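Big gray bins for leftover blocks, worth it or not?

Workshop & Storage > Bins, Racks, Shelving
11 replies

plankton_pete
Started this on Tuesday and got pulled away, so sorry if it rambles. I'm tired of keeping odd blocks in milk crates. Ukden sells a big gray bin with sloping sides, and the listing says the slope "brings every item to hand." I have my doubts. Does anybody own one, or are we all just reading the same listing?

harrow77
I own two. The slope does nothing for you once the bin is more than half full. Everything sits where you dropped it. What the slope does do is let you stack the empties, and that's worth something if your garage is as small as mine.

Delia Figueroa
I'd disagree with harrow77 a little. With long pieces the slope helps, mostly at the corners. In a straight-sided crate a long block stands up against the wall and you have to fight it out. In mine they slide down and lie flat. Not every time, but enough that I noticed.

harrow77
Flat on top of what, though? I still end up digging.

Delia Figueroa
You end up digging because you fill it to the rim. Leave the top third alone.

plankton_pete
So I'm paying for a bin and using two thirds of it. Great.

mossbank
Proreck makes the same shape for 20 dollars less. I can't see any difference except the label. I would like somebody to show me what the extra money buys.

Delia Figueroa
A thicker rim, if you ever lift it full. I wouldn't lift it full.

gus_on_4th
What about the floor? My Zuvex was scratched up in a month and now it looks terrible. They claim "scuff resistant" right on the sticker. Resistant to what, pillows?

harrow77
They all scuff. Anybody who says theirs didn't has been storing sweaters in it. Doesn't hurt anything.

mossbank
It's a bin, gus. It's supposed to look like that.

gus_on_4th
For 80 bucks it can look nice until summer.

Delia Figueroa
Worn gray floor in this one too, faint lines and scuffs, and it holds a long block fine.

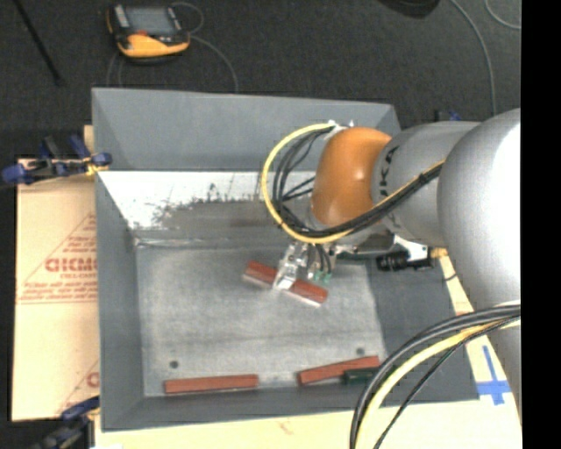
plankton_pete
Should I sort the blocks by length or by thickness before they go in?

harrow77
By length. You can judge thickness from above at a glance, but you can't tell how long a block is when half of it is buried. Long ones on the bottom, all pointing the same way, short ones in a bucket next to it.

mossbank
I tried sorting by length and it lasted until February. Then I was in a hurry and it was a heap again. I'd toss half of it before buying anything.

gus_on_4th
Seconding the tossing. Montecinos had a sale on shelf racks last time I looked, and short stuff does better on a shelf anyway.

plankton_pete
I'm still not sold on the slope. I'll get one of the cheaper ones, fill it two thirds of the way and see if I still hate it by the end of the month. Keeping the receipt.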